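Search this site Go
Enter a word or topic

What Is a Push Button, and What Is a Wedge?

You press buttons all day. There is one on the elevator and one on the drinking fountain. Most people never look at them for long. On this page we look at big round buttons, and then at some blocks with different shapes.

A tray is a good place to put things when you want to look at them closely. It has a rim that goes all the way around, so a ball or a bead can't roll onto the floor. Many trays also have a pattern pressed into the bottom. The pattern makes the bottom a little rough, and that helps stop things from sliding.

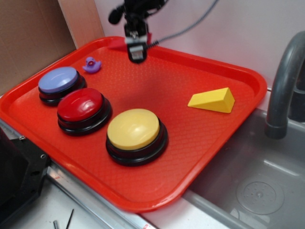 Murkdale Children's Library: Hands-On Science Desk

The three buttons on the red-orange tray have two main parts you can see. The colored part on top is called the cap. The black part under it is called the base. The caps are round on top, like a very low hill. This shape is called a dome. A dome is easy to press with your whole hand, and you can find it without looking because it sticks up.

Inside many push buttons there is a spring. When you press the cap, the spring gets squeezed. When you let go, the spring pushes the cap back up. You can feel this if you press the top of a click pen.

Many buttons also have a switch inside. A switch is like a gate for electricity. When the gate is closed, electricity can go around its path, and a light or a buzzer can work. When the gate is open, the electricity stops.

Why are buttons made in different colors? Color is a fast way to tell things apart. You can say "press the yellow one" to a friend who can't read yet. In a quiz game, each team can have its own color.

Now for the blocks. A block with two ends shaped like triangles and three flat sides is called a triangular prism. That is a long name, so people often call it a wedge. Think of a slice of cheese. It is thin at one end and thick at the other.
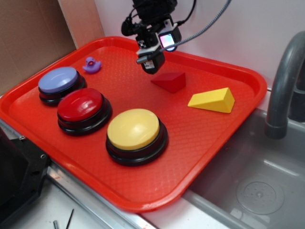 A red wedge, a yellow wedge, three buttons and a purple duck.

A wedge can lie on any of its flat sides. Stand a toy car on the sloped side and it may roll down, so a wedge can be a ramp. In a block castle, a wedge makes a good roof. A doorstop is a wedge too. Its thin end slides under the door and the thick end stops it.

A cube is different. It has six sides, and every side is a square of the same size. If you turn a cube onto another side, it looks just as it did before.
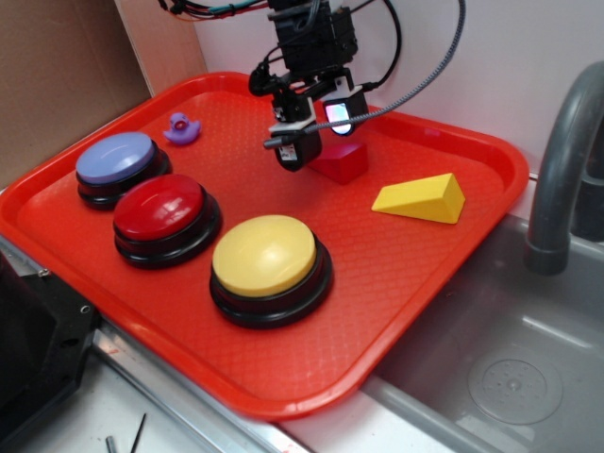

That makes cubes easy to stack. The top of one is flat and the same size as the bottom of the next. Gunhild Frandsen, who runs our Science Desk, asks visitors to build a tower of 5 cubes and then put a wedge on top. After that she asks them to put one more cube on the wedge. Try it at home and see what the last cube does.

You can also sort the things in your own toy box. First sort them by color. Then mix them up and sort them by shape. A red cube and a red button go together the first time, but they go in different groups the second time.

Words to know

Cap: the top part of a button, the part you press.
Base: the bottom part that holds something up.
Prism: a solid shape with two matching ends and flat sides.
Cube: a solid shape with six square sides.

Filed under: Everyday Things, Shapes, Ages 5 and Up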